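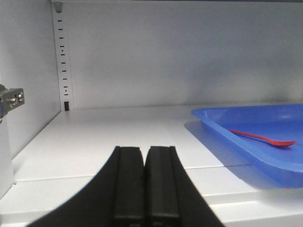 White cabinet, shelf with blue tray and red spoon

We use cookies to remember your settings. Accept / Manage choices

Flaltgate Shared Kitchen
Minutes, June meeting of kitchen users

Started 6:40 pm, supposed to be 6:30, door was locked.
Chair: Lyle Kasprzak. Minutes: R.T.
Present: Lyle, R.T., Dee, Marcus, both of the Tuesday soup people, Joan from upstairs (left after item 5), Priya for the toddler lunch group.
Sorry can't come: Ed, the bread class.

1. Last minutes
Read, OK'd. One fix, the mop bucket was bought by the bread class, not the soup people. R.T. to change.

2. Left over from last time
- Oven light. Still out. Marcus has the bulb, hasn't got the cover off. Will try with a different screwdriver.
- Drawer by the sink sticks. Dee rubbed a candle on the runners, better now. Closed.
- Labels for fridge shelves. Done, two already peeled. Joan says use the freezer kind. R.T. to get.
- Keys. Lyle still wating on two back from last year. Will call again.

3. White cabinet
Long one, most of the meeting.
Background for anyone who missed spring: the cabinet was taken over by whoever got there first, things stacked on things, lids with no boxes. Agreed then to give it one use and stick to it. Tonight was to settle what the use is.

Priya: wants it for toddler lunch serving things. Blue tray, red spoon, other plastic stuff they use every session. Low enough for the helpers to reach without the step stool, near the hatch.
Soup people: fine with that as long as the ladles have somewhere. Have been hunting for ladles every week.
Dee: ladles on the hooks by the stove, hooks are there, use them.
Soup people OK with hooks if someone moves the oven mitts.
Marcus asked if the tray could go upright at the side to save room. Priya no, tray stays flat, spoon goes in the tray, people pick the whole thing up and go. Spoon gets lost otherwise. Went back and forth on this a while. Flat it is.
Lyle: glossy white shelf shows every smear, which he likes, you can tell if it's been wiped. Joan doesn't like it, shows every smear.
The seam across the shelf toward the front. Dee says crumbs get down in it. Wipe along the seam, not just over it. Old toothbrush to be kept under the sink for this. Marcus offered to run a bead of sealer along it, asked to hold off until we know if the shelf is staying.

Agreed:
- White cabinet = toddler lunch serving things only.
- Blue tray flat, on the right. Red spoon back in the tray after washing and drying.
- No food in there. No dish towels either.
- Anything else found in it goes in the box by the door, gone at the end of the month.
- Priya to put a note inside the door. Short note pls.

4. Plastic vs metal serving spoons
Came out of item 3. Joan asked should we be getting rid of the plastic spoons and going metal. Priya wants plastic for the little ones, lighter, less noise on the tray. Metal for soup, obviously. Nobody against. Color thing: Priya keeps red for toddler lunch so it doesn't wander off with the soup things. Soup people to stop borrowing it. They said they haven't been. Moved on.
Plastic ones not to be left on the edge of the stove, see last winter.
Hand wash only for the tray, it doesn't sit right in the dishwasher and stops the arm going round. Lyle will add to the sheet over the sink.

5. Money
Balance 2,134 dollars. Lyle read it out, no questions.
Spent since last time: 18 for sponges and dish soap, 13 for shelf labels (the ones that peel).
Quote in from Derkomar to replace the shelf panels in the white cabinet, 340 fitted. One piece, so no join. Discussion:
- Dee for it. Done with crumbs.
- Marcus thinks too much for a shelf, sealer would do.
- Soup people would sooner see it go to the big pot, handle is going.
- Joan asked if Derkomar would also look at the hinge on the tall cupboard while here. Lyle to ask, but thinks they'd charge.
Vote put off to next meeting. Lyle to get a second price from Grukadis. Marcus to hold the sealer till then.
Joan left here, had a thing.

6. Big pot
Handle loose, screw tightened twice. Soup people carry it with two people and a towel. Lyle not happy with that. Pot not to be carried full until fixed, ladle it out where it stands. Dee knows someone at Sorensen who does rivets, will take it over Thursday and bring it back in time for soup. If not back, use the two medium ones.

7. Wash up and closing down
Same as every month. Stuff left in the rack overnight, morning people have to put away things they don't know the place of.
Suggestions: photo of each cabinet taped inside its door, so people can match it up. Liked by everyone. Priya will do the white cabinet first with the tray and spoon where they should be, then see who does the others. R.T. can print.
Last group out checks:
stove off
rack empty
counters and white cabinet shelf wiped
trash out, new bag in
hatch down
Sheet to be intialed. Marcus asked what happens if you don't initial. Lyle: he'll call you.

8. Any other
- Step stool foot missing, wobbles. Don't use till Marcus looks at it.
- Smell in the hall is the drain, landlord knows.
- Bread class wants the kitchen an extra morning. Can't decide without them here. Next time.
- Somebody's casserole dish, glass, chip on one handle, been here since winter. In the box by the door.
- Dee asked for quieter bin lid. No action.

To do
Lyle: keys, Grukadis price, ask Derkomar re hinge, dishwasher line on the sheet
R.T.: fix last minutes, freezer labels, print photos
Priya: note and photo for white cabinet
Marcus: oven light, step stool
Dee: pot to Sorensen, toothbrush
Soup people: ladles onto hooks, mitts off them

Next meeting second week of next month, same time, Lyle to open up by 6:25. Bring own mug, the cupboard ones are in the wash for the summer lunch.

Finished 7:55 pm.
R.T.

Add: Ed emailed after, says one of the missing keys is his, will drop it off.

Flaltgate Shared Kitchen | Contact | Back to top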